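Staging Long Black Brackets and Trim on Blue Steel Shelving

Parts and Materials Handling — Workshop Notes
Last revised 2025-01-27

Long, thin parts are awkward to store in a bay built for bins. They overhang shelves, snag on uprights and get scratched by whatever is put down next to them. The procedure below is the one used at the Skerstead shop for slotted brackets, bars and trim lengths that have to be staged near the assembly area before fitting. It applies to rolling slotted-upright shelving and to fixed racks of a similar size.

What you need

One rolling shelving unit with slotted uprights
Stacking plastic bins for small parts
One deep plastic crate for hardware and odd shapes
Clean lint-free cloths
Tie-on tags and a permanent marker
Painter's tape
Two Aryee rail hooks, or any padded hook rated for the part

Step 1. Clear and level the unit

Roll the unit to its position and lock the casters if they have locks. If they do not, chock two of them diagonally. Put a level on the top shelf in both directions. A shelf that is out of level will let a smooth bar creep toward the low side over a few days, and the movement is hard to notice until the part is on the floor.

Wipe the top shelf. Painted steel picks up polish residue and adhesive, both of which transfer to matte parts.

Step 2. Sort by finish, then by length

Separate the black parts into two groups: hard matte finishes, such as slotted brackets, and soft or textured surfaces, such as foam-faced or rubberized trim. The two groups never share a bin or a hook. A bracket edge will cut a soft face with very little pressure.

Within each group, sort by length. Anything longer than the shelf is wide goes in the overhang group and is handled in Step 5.

Step 3. Check joints before lifting

Run a finger along the full length of each part. On jointed parts, feel for a step where one segment meets the next. A slight offset may be part of the design, so compare it against the drawing before setting the part aside as damaged.

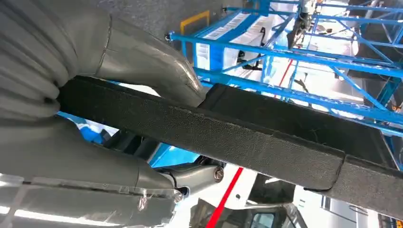

Pick up long parts at the point specified on the drawing. Where none is given, use two grip points for anything flexible and keep both on the same face. A single grip near one end is acceptable only for a stiff, light part moved a short distance, and the free end must be clear of uprights, rails and cables for the whole move. Do not twist the part to get it around an obstacle. Back out and take a wider path.

Leave protective film in place where a part is supplied with it. Film that has lifted at a corner can be held down with painter's tape until fitting.

Step 4. Load the lower shelf first

Bins and crates go on the lower shelf. Weight at the bottom keeps the unit steady when it is rolled. Stack bins of one size only, with the heaviest at the bottom, and put the crate beside the stack with enough clearance to lift it straight out. Fasteners are bagged by job — never loose in the crate.

The Grosau units have a load label on the right upright. Read it before loading and stay under the figure given for a unit in motion, which is lower than the static one.

Step 5. Hang or lay the long parts

Slotted brackets can hang from a rail hook by the end slot, with any flat plate facing away from the aisle. Check that the plate does not touch the upright when the unit is nudged. If it does, move the hook over by one hole.

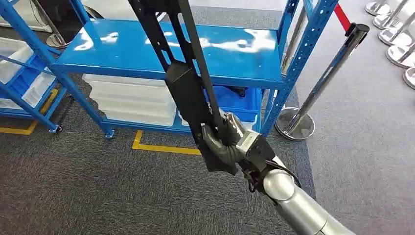 Soft trim is laid flat on the top shelf on a clean cloth, one layer deep. Overhang at either end should not exceed 6 inches. Tie a tag to each overhanging end at eye level.

Step 6. Tag and record

Write the part number, the job number and the date on the tag. Enter the same details in the Clesten log with the unit and shelf position. Parts still on the unit after 8 weeks go back to main stores.

Common faults

Scuffed bracket edges: hook padding is worn. Replace it.
Flattened trim: more than one layer on the shelf.
Unit pulls to one side when rolled: check the casters for thread and tape before suspecting the frame.
Tag missing: treat the part as unidentified and measure it again before use.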